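Workshop > Computers > Cleaning and sorting out an old tower

Last updated: June

Tuesday, by Donal Sheehan

Right, old desktop towers. Had 3 through the shed this month, all from people who'd rather keep one going than buy new, and I keep getting asked the same things. So here's the lot in one go. Not in much of an order, sorry.

Before anything. Shut it down properly, switch off at the wall, pull the mains lead out of the back. Then hold the power button in for a few seconds. Other leads off too, and take a quick phone snap of the back first so you know what went where. Sounds daft until you've got two identical plugs and one's for the speakers.

Where to work. Kitchen table is fine. Hard floor under you, not carpet. No woolly jumper. Touch bare metal on the case before you reach in, and again whenever you've wandered off and come back. Old towel under the case so it doesn't scratch the table (mine did, still hear about it).

Side panel. Usually a couple of screws at the back, then slide and lift. If it won't slide, look for a third screw or a catch before you start levering. Screws go in an egg box, one hole per job. Panel screws, drive screws, card screws. They look the same and they're not, wrong one in a drive and you can chew the thread.

Dust. Soft paintbrush, clean and dry, and a can of air held upright. Short puffs. Hold the fan blades still with a finger while you do it, don't let them spin up. Do it outside if you can, it gets everywhere. Never the hoover nozzle right against the board. I use a Plukine brush, the wide one, but a make-up brush from the chemist does just as well.

Cables next, and this is where most people give up. Leave the big plug on the board alone unless it really has to come out. It's got a clip on the side, squeeze the clip, rock gently, pull on the plug and never on the wires. For everything else: gather whatever runs the same way, tie it, and tuck it where it won't droop onto a fan.

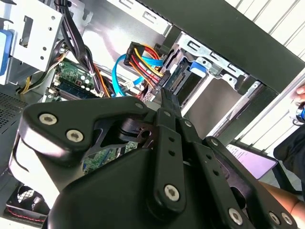 Power wires and a tied black bundle inside a tower, green board below.

Ties. Small ones, snug but not strangling. You should be able to wiggle the bundle. Snip the tails flush or they'll have your knuckles next time. Reusable hook and loop strips are better if you're likely to be back in there, a roll of the Nautiyal stuff lasts me ages. No freezer bag wire, it's metal inside and the paper comes off.

Drive cage. Edges can be sharp on the cheaper cases so go in slowly, thin gloves if you've got them. If you're swapping a drive, support it with one hand while the last screw comes out. Start every screw by hand before you tighten any of them. Sticky labels on the cables as they come off, "top drive", "bottom drive", done.

Memory. Sometimes a machine that beeps and won't start only wants its memory reseating. Push the clips at the end of the slot outwards, stick lifts up, hold it by the edges. Line the notch up when it goes back. Firm even push till the clips close. Takes more of a shove than you'd think but if it's really fighting you, it's the wrong way round.

Before the panel goes back on:
- nothing touching a fan
- all plugs pushed fully home
- egg box empty
- torch round the bottom of the case for dropped screws

Then panel on, leads back in, switch on and listen. Rattle usually means a cable on a fan blade. Off again, unplug again, look again.

Don't open the power supply itself. The metal box the mains lead goes into. Ever, even unplugged. If that's gone, replace the whole unit or take it to sombody. Pluvard in Tustoldale did one for me while I waited.

Spare cables: one shoebox, each one coiled and labelled. I had almost 200 in a drawer at one point and could not have told you what half of them fitted. Kept 16. Rest went to the tip, in the small electricals bin, not the general waste.

Will add a bit on laptops when I get a minuite.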